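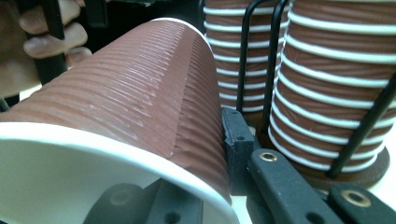 Ripple wall cups jamming in a tube dispenser

I run the drinks table for a walking club in Kalelby and we go through a case of 500 ripple cups most months. They are the usual brown ribbed sort with a white inside and a rolled white rim, and they arrive nested in tall stacks. Loaded in our Culler pull-down tube, they come out two at a time or not at all. The smooth cups we used until October gave no trouble. Is it the tube or the cups?
Asked May 12, 2023

2 answers

Dervishi
Most likely the cups. A dispenser of that type holds the stack by the rim and needs a clear gap between one rim and the next. Ripple cups have a thicker wall, so they wedge into each other if the stack has been pressed down in the case. Check these in order.
Rim diameter. Measure across the outside of the rim, then compare with the range printed inside the collar. If you are at the top of the range, open the collar by one notch.
Stack height. Do not fill the tube. 900 mm of ripple cups is too much weight on the bottom one. Half of that works in ours.
Loosening. Lay the stack on its side and roll it under your palm before loading. Twist apart any that stick, and hold them by the rim, as the ribbed layer is only glued on at the seam and can lift.

Costar
had same thing, gave up on the tube. we just stand 3 stacks on the table upside down and people help themselves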